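HSP 541 Small Pieces, Finishing and Packing
Week 4 notes - Friday group

Carried over from last week: surfaces. If you missed it get the notes off someone, I'm not repeating the wax part.

Today = handling small flat ovals. Sounds dull. Most of the marks on the trial batch were made after finishing, between the bench and the box, so it's worth an hour.

Terms, use these in your write-up
Face - the broad flat side. Two of them.
Edge - the narrow band running round.
Crown - the high point of the curve when the piece stands on edge.
Seat - whatever the piece rests on (tray slot, felt, card).

Face-down on a hard bench is where the scuffs come from. Grit under the face, someone slides it, done. Lift, don't slide. On edge there's far less surface touching anything, but then it wants to roll or tip, so it needs holding from both faces. Both sides level, light pressure, crown left clear so you can still look along the curve.
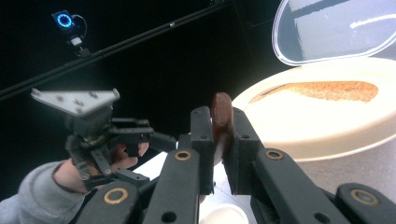 Photo: Cladard teaching set, Week 4

Look at the crown, standing up proud of the tips. Smooth reddish brown, a bit of gloss. For your sketch: mark the two faces, the edge, the crown, and where pressure goes on. Pressure on the faces only. A pinch on the edge makes the piece spin and you will drop it.

Dark background helps with browns, by the way. Against pale card the curve is harder to read and you'll miss a flat spot. Salinas handout p. 77 has the lighting diagram (Horacio's, not mine, so blame him for the arrows).

Checking the edge
- one full turn, slowly, stop at each end of the oval
- the ends are tighter curves, that's where over-sanding shows
- any dull patch, note which end, don't rub it with your thumb
- clean dry cloth only

Sandpaper: 400 for the edge, 2000 for the last pass on the faces. Do not go back down to 400 once you've done the faces. Someone always does.

Packing
Travasholm trays, slots upright, one piece per slot. Felt liner in first. Pieces go in on edge, crown up, and come out the same way - fingertips on the faces, straight up. No tilting agianst the slot wall. Bansal trays are too wide for this size, leave them on the shelf.

For next time: read Steinar Hallgrímsson's section on curved edges, first half only. Bring your own oval, finished both faces, plus the sketch with labels. Plitgate visit is in August, the sign up sheet is on the door and closes when its full.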